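Rellum repair fair fills the old market hall

7 August 2022

What a turnout! The summer repair fair in Rellum drew 462 people through the doors of the old market hall this weekend, and by closing time 73 broken things had gone home mended. Toasters, bicycle lamps, a sewing machine from the fifties, two accordions – if it had a screw in it, somebody brought it along.

The fair began as a Saturday morning get-together in a back kitchen in Elel, with one soldering iron between everyone. This year there were 27 repair benches, plus a sewing corner so busy that the queue went past the cake stall (which did very nicely out of it). Visitors sit down next to the person doing the repair and help with the job, and plenty of them leave wanting to try the next one at home.

The bicycle bench was the loudest spot all weekend, and the clock bench easily the quietest. Lamps were the most common repair by a long way, followed by zips. A radio from Bultero got the biggest cheer on Saturday when it came back to life in the middle of a football match, and half the hall stayed to hear the second half.
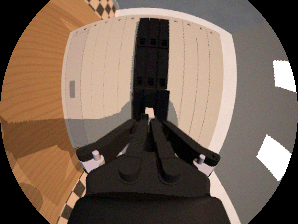
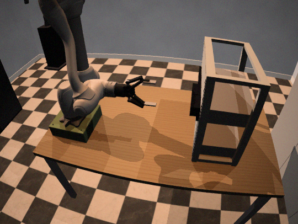
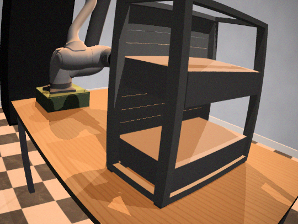

Next stop: Lobo

The fair moves on to the school hall in Lobo at the end of August, and there are still places for menders, especially anyone good with zips or small motors. Entry is free and you can bring up to 2 items each. Please leave microwaves and televisions at home, and pack the plug or charger if your item has one – lots of people forgot theirs in Rellum and had to dash back for it!

Spare parts are wanted too. Old buttons, bike chains, fuses and lengths of flex can be dropped at the library desk in Rellum or Elel during opening hours. The button tins were nearly empty by Sunday lunchtime, so those would be very welcome.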